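4.2 Comparing the two hand-held grippers

We now turn to the part of the study we most looked forward to, the side-by-side trial of the two hand-held grippers. Both carry their own camera, and both are meant to let a person record a task by hand so that an arm can learn it later.

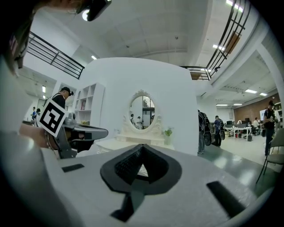 The first device, which we call Relik after the workshop that molded its shell, was built around comfort. The second, Gadard, was built around repeatable jaw motion, with a stiffer linkage and a shorter trigger pull. On paper the differences are small. In use they are anything but small, and we were delighted by how quickly they showed up in the recordings.

Each operator worked through the same set of household tasks: picking up a cup by the rim, opening a shallow drawer, folding a cloth once along its length, and moving a brush from one surface to another. We collected 500 demonstrations with Relik and 500 with Gadard. The order of the devices was switched for every second operator, and all operators had a short practice period before recording began. There were 21 operators in all, 14 of whom had never held a gripper of this kind.

Camera tracking was the first question. A wrist-level camera on a moving hand sees a lot of motion blur, and it also sees whatever the room happens to offer: plain walls with almost nothing to lock onto, glossy floors, mirrors, ceiling lights, other people walking by. Early on we had assumed that plain walls would do the most damage. Mirrors were worse! A mirror gives the tracker plenty of sharp features, all of which move in a way that doesn't match the rest of the room, and a slow turn past one could pull the estimated path well away from the true one. We masked reflective regions by hand in a small test set and reran the tracker, and the drift in those clips dropped so sharply that automatic masking went straight onto our list for the next version.

Square fiducial markers helped us get separate recordings into one shared coordinate system. When a marker was seen head-on at the start of a clip, alignment was easy. When it was seen only at a steep angle, or passed through the view during a fast motion, the pose estimate jumped between two nearby solutions (the familiar flip problem with flat markers). We handled this by asking operators to hold still for a moment at the start of each recording, and by throwing out single-view estimates in favor of a joint fit over the first 23 usable views. It's a simple fix and we recommend it warmly to anyone setting up a similar trial.

Grip quality was judged from replay. Every demonstration was replayed on the same Conneely arm, using the same controller gains, with the matching gripper head bolted to the wrist. Of the 1,000 replays, 900 ran from start to finish without a safety stop. Gadard did better on the drawer task, where its stiffer jaws kept the handle from twisting. Relik did better on the cloth, and we think the reason is the softer contact at the fingertips: operators could press down and gather the fabric without having to think about height.

We also compared two controllers on the arm side. The position controller was dependable but unforgiving, and a few millimeters of error in the recorded path were enough to push the cup over. The compliant controller, adapted from the Brallby code base, let the arm give a little on contact. With it, the gap between the two grippers narrowed on every task except the drawer. This was a wonderful surprise, and it suggests that some of what we first put down to hardware was a matter of control.

Operator comments pointed the same way. Most preferred Relik for long sessions and Gadard for anything that needed a firm pinch. Several asked for Gadard's trigger in Relik's body. Waltraud Kettler, who ran the practice periods, noted that new operators tended to squeeze too hard during their first recordings with either device, then relaxed once they had watched one of their own replays. We have since made that replay a fixed part of the training, and Section 4.3 reports its effect on grip force.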